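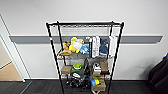
스터데일 생활기술팀 | 사내 소식지
2018년 12월 26일 수요일

선반 정리, 기계에 맡길 수 있을까

집안일을 대신하는 기계 이야기가 나오면 대부분 청소기부터 떠올린다. 바닥 청소는 이미 제품이 많고 값도 내려왔다. 물건을 집어 제자리에 두는 일은 사정이 다르다. 우리 팀은 올해 이 문제를 선반 하나로 좁혀서 살펴보았다.

대상은 검은 철제 선반이다. 인형과 상자가 있고, 천이 걸려 있고, 맨 아래 칸에는 검은 물건들이 엉켜 있다. 어느 집 창고방에나 있을 법한 상태다. 사람이라면 뭘 어디로 옮길지 금방 정하지만 기계는 물건의 경계를 가르는 것부터 시간이 걸린다.

시험에는 '피리히' 프로그램을 썼다. 12월 초까지 집기 시도는 모두 1,160회였고, 그중 1,038회가 단일 물건, 나머지가 겹친 물건이었다. 시도 한 번은 팔이 움직이기 시작해서 물건을 놓거나 포기할 때까지로 계산했다.

종이 상자는 쉬운 편이다. 면이 평평하고 모양이 변하지 않는다. 봉제 인형도 생각보다 잘 잡힌다. 조금 빗나가도 눌리면서 손가락 사이에 걸린다. 다만 내려놓을 때 자세가 무너져서 옆 물건을 밀어내는 경우가 잦았다.

천은 아직 어렵다. 선반에 걸린 흰 천과 남색 천처럼 나란히 늘어진 것은 한 장만 잡아야 하는데 두 장이 같이 딸려 온다. 개는 작업은 이번 시험에서 뺐다. 케이블은 더 어렵다. 한쪽을 당기면 나머지가 따라 움직이고, 어디가 끝인지 카메라로 찾지 못하는 일이 많다.

철망 선반 자체도 문제였다. 뒤쪽 벽이 살 사이로 비쳐서 거리 값이 흔들린다. 판을 깔면 나아지지만 가정집에 판부터 깔라고 할 수는 없다는 의견이 많아 그대로 두고 진행했다.

시험을 맡은 아레티 차바라스의 평가는 이렇다. "상자만 있는 선반이라면 지금도 맡길 만합니다. 섞여 있는 선반은 사람이 옆에서 봐야 하고, 그러면 직접 치우는 편이 빠릅니다."

매장 쪽은 조금 앞서 있다. 젬네스 매장에서는 규격 상자 보충 작업을 폐점 후에 기계로 돌리고 있다. 상자 크기가 정해져 있고 통로에 손님이 없는 시간이라 가능한 일이다. 낱개 상품 진열은 여전히 직원이 한다.

다음 시험은 천을 한 장씩 분리하는 동작에 집중한다. '우키아' 손끝 부품으로 260회를 우선 돌리고 결과를 다음 호에 싣는다. 시험을 참관하려는 직원은 팀 메일로 신청하면 된다. 한 번에 10명까지 받는다.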